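Jumdale water main renewal moves to second stage

Work on the second stage of the Jumdale water main renewal will begin in July, with 2721 metres of cast iron pipe to be replaced between the Pruitt Road reservoir and the eastern edge of the town centre.

The existing main was laid in sections and has a nominal bore that varies along its length, which complicates flow modelling and makes fittings hard to source. The new line will be a single diameter throughout, in ductile iron with a cement mortar lining. Polyethylene was considered for the lower section but ruled out on the grounds of ground temperature and the number of service crossings.

Contractor Mirkine will carry out the trenching, laying and reinstatement. Design and hydraulic testing have been let separately to Flumis, which also handled the first stage. The first stage was commissioned in March and covered the rising main from the pump station to the reservoir inlet.

Trenches will be opened in lengths of no more than 400 metres. Each length is to be laid, bedded, pressure tested and backfilled before the next is opened, with temporary asphalt placed at the end of each shift where the line crosses a carriageway. Final surfacing will follow once settlement readings have levelled out.

Over 400 properties will be transferred to the new main. Most transfers will require one interruption to supply, normally between 9 am and 3 pm, and written notice will be left at the property beforehand. Premises with fire services or backflow prevention devices will be contacted separately to arrange an inspection of the connection.

Residents may notice discoloured water for a short period after supply is restored. The recommended practice is to run the cold tap nearest the meter until the water clears and to avoid using washing machines or hot water until then. Water used for flushing can be collected for the garden.
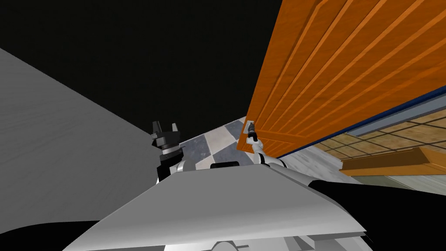
Traffic and access

Pruitt Road will be reduced to one lane under signal control while the pipe is laid along its northern shoulder. Two bus stops will be relocated for the duration of the work, with temporary signs at each. Driveway access will be kept open by steel plates except when the trench is directly across the entrance, and affected households will be told in advance.

Heavy vehicles travelling to the industrial estate should use the signposted detour by way of the rail overpass. The detour has no height restriction, although the turn at its southern end is tight for longer combinations — operators of B-doubles are asked to approach from the highway side.

Old main to be left in place

The decommissioned pipe will be cut, capped and filled with grout where it runs beneath roads, and capped only where it runs through the verge. Removal was priced at tender and found to cost more than the benefit justified, given the depth of the pipe and its distance from other services. Valve covers will be lifted and the chambers broken down to a depth of half a metre before reinstatement.

Disinfection and sampling will be completed on each length before any property is connected. A third stage, covering the cross-connections west of the town centre, remains in design and has not been scheduled.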